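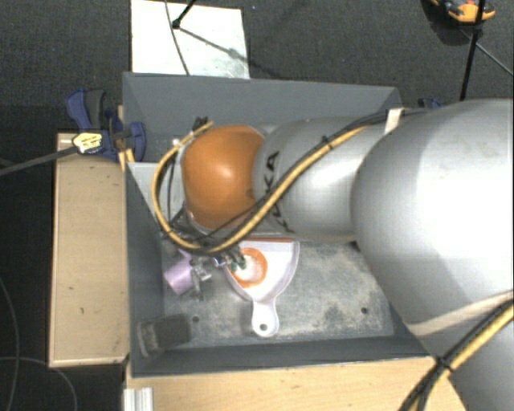

Tension drifting on a Drornus 2,000 after bobbin thread change

bobbin_case_3
I finish quilts on a Drornus 2,000 midarm and have used the same 60 wt polyester in the bobbin for years. The shop discontinued it, so I moved to Drititden 60 wt. Top thread is a 50 wt cotton, needle is a 90/14, both unchanged. The first few inches of any row look balanced. By the end of the row there are eyelashes on the back, mainly on curves. I tightened the top tension a quarter turn and got pull-through on the front instead. Batting is 80/20. What should I check first?

feedogsdown
Bobbin case first, top second. Do a drop test with the new thread. The setting for your old brand doesn't carry over even when the weight on the label is the same. Weight numbers are not consistent between makers.

tmahlangu
Agree with the drop test, but eyelashes on curves only is usually speed. Your hands accelerate on the outside of the curve and the needle flexes. Stitch a row of circles at half your normal speed and look at the back before you touch any screws.
— Tshepo Mahlangu

feedogsdown
Speed would have shown up with the old thread too. She changed one thing.

tmahlangu
She changed one thing that she knows of. A marginal setup can hide a speed problem until the bobbin thread gets a little slicker. I'm not saying ignore the bobbin case.

bobbin_case_3
Drop test done. The case slid straight to the floor with the Drititden, no hesitation at all. With the last of the old thread it dropped an inch and stopped. Tightened the small screw until the new thread did the same. Straight lines are now good on both sides. Curves are better but not clean.

Clerholm_Notions
We stock that thread. It has less lint and less drag than most spun polyesters, so a tighter case is normal. Also check that you are winding slowly. It stretches if wound at full speed and then relaxes in the seam, which looks like a tension fault.

pieced_in_october
Going to disagree with everybody about the needle. A 90/14 is on the small side for 80/20 and free-motion at speed. Go to a 100/16 and put your top tension back where it was. I had 2 machines do this and a larger needle settled both.

feedogsdown
A 100 leaves visible holes in a tight weave. I wouldn't use it on batiks.

pieced_in_october
They close when the quilt is washed. Mine do, anyway.

ostasiv
Three things to add from the service side.
Clean under the tension spring in the bobbin case with the corner of a business card. A single fiber there gives exactly this drift.
Look at the stitch counter in the settings menu. If it hasn't been oiled at the hook recently, do it before adjusting anything else.
Put in a new needle of whatever size you decide on.
Orest Stasiv

bobbin_case_3
Counter is at 2,551 thousand, and I last oiled the hook two bobbins ago. There was lint under the spring, a small gray wad. Removed it and had to back the screw off slightly afterward. Rewound three bobbins at low speed. New 90/14 for now.

tmahlangu
And the circles?

bobbin_case_3
Clean at half speed. At my usual speed I still get an eyelash on the tightest ones — maybe one circle in a row. I have a 100/16 on order and will run the same sample with it on muslin and on a batik.

feedogsdown
Post the backs of both when you have them. I'd still expect holes in the batik.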